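4.2 The open day demo

We ran the simulator live for visitors at our lab's open day on October 12, 2025, and I was the one stuck at the keyboard. 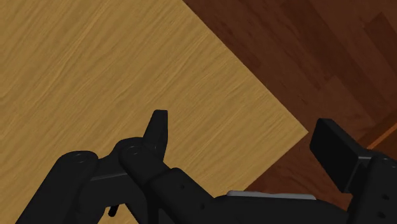

Figure 3. Simulated wrist view, with the gripper open over the wooden tabletop.

So why show visitors a simulator when they came to see a robot? Mostly for the pace of it, as a bad grasp in Zesorport costs us one key press and the next person in line can have a go right away.

Rania Tazi and I had set up 16 start poses back in January, and I let people pick one and then steer the arm themselves. They loved it! By closing time we had logged 351 attempts, way more than we'd planned for (the log format is in Section 3). Kids went fast and sloppy, while the engineers from Welinwood crept along and kept asking about finger friction — fair enough, we'd been arguing over that setting ourselves.

What I hadn't expected was how much trouble the wrist view gave people. With only that view on the screen, a lot of them misjudged the distance to the table and asked me for a side view. Ismail Naciri added one over lunch, so the afternoon attempts aren't really comparable with the morning ones, and we report them separately in Table 2. We also dropped 12 attempts where I had grabbed the controls to help out — my fault, I get impatient.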